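# Unit 4 handout: cleaning up after unwanted software
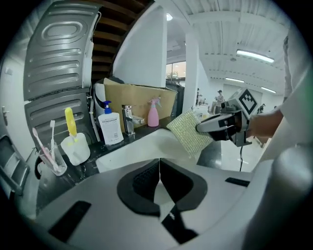 Unwanted software is any program that ends up on a computer without the user having really agreed to it. It usually comes in with something the user did want, such as a free video converter or a font pack. Removing it is a cleaning job with an order to it, much like going round a sink with a scouring sponge: the loose bits first, then the marks that have stuck. Most failed clean-ups in last term's lab work were done in the wrong order. The browser was reset first, the parent program was left in place, and the settings were changed back at the next restart.

## 4.1 Terms used in this unit

**Bundler** - an installer that carries other programs along with the one named on the download page.

**Adware** - software that earns money for its maker by showing adverts, often inside pages that do not normally carry them.

**Browser hijacker** - software that changes the home page, the new tab page or the default search engine.

**Persistence** - whatever brings a program back after it has been closed or removed. Scheduled tasks, services and start-up entries are the usual ones.

The same program can fit more than one of these. In the coursework, use the term for the behaviour you are writing about at that point and say what the behaviour is.

## 4.2 The lab case: Flondik

Flondik is the practice package on the lab machines. It was written for this course and does no damage outside the virtual machine. It arrives with the Oltach PDF reader, on the second page of the installer, where the box is already ticked. If you choose "Custom" you can untick it. If you choose "Recommended" the page is not shown.

Once installed it does the following:

- sets the search page to a local address on port 3000
- adds a browser extension called Oltach Helper
- opens a second listener on port 3329, used by the extension to fetch its list of adverts
- creates a scheduled task that runs every 40 minutes and puts the search page back

The scheduled task is the part most people miss. The extension can be removed in a few seconds and the browser then looks normal, so the work gets handed in. The next time the task runs, the search page changes again.

## 4.3 Order of work

1. Take a snapshot of the virtual machine and name it "before".
2. Disconnect the network adapter in the virtual machine settings.
3. Write down the current home page, search engine and list of extensions.
4. Open Task Scheduler and look for tasks with no publisher. Disable the Flondik task. Do not delete it yet, you need its details for the report.
5. Uninstall Flondik from the list of installed programs, then Oltach if the user does not want to keep it.
6. Remove the extension and reset the search engine by hand.
7. Check the browser shortcut. Anything after the closing quotation mark in the Target box should be looked at with suspicion.
8. Run the Dovhaniuk scanner and save the log.
9. Delete the scheduled task, restart, and check steps 3 and 4 again.

Leave the machine running past one full interval of the task before you say it is clean.

## 4.4 Reading the scanner log

Dovhaniuk sorts what it finds into three groups: files, registry entries and browser settings. A registry entry listed as "orphan" points to a file that is no longer there. These are leftovers and can be removed, but they are not evidence that the program is still running. Students often report them as a live infection - please don't.

The scanner also lists tracking cookies. Leave these out of the report unless they come from one of the addresses in 4.2.

## 4.5 Coursework

Write up your clean-up in no more than 700 words, not counting the log. Include the task details from step 4, one entry you decided to leave alone, and your reason for leaving it. Screenshots should go in an appendix.

Files go in the Diltorwood folder on the shared drive, under Unit 4. The folder closes at 5 pm on the last day of teaching in October. If your virtual machine will not start, copy a fresh one from the same folder and begin again from step 1, as old snapshots do not carry over.

Reading for Unit 5: the section on installer permissions in the course booklet.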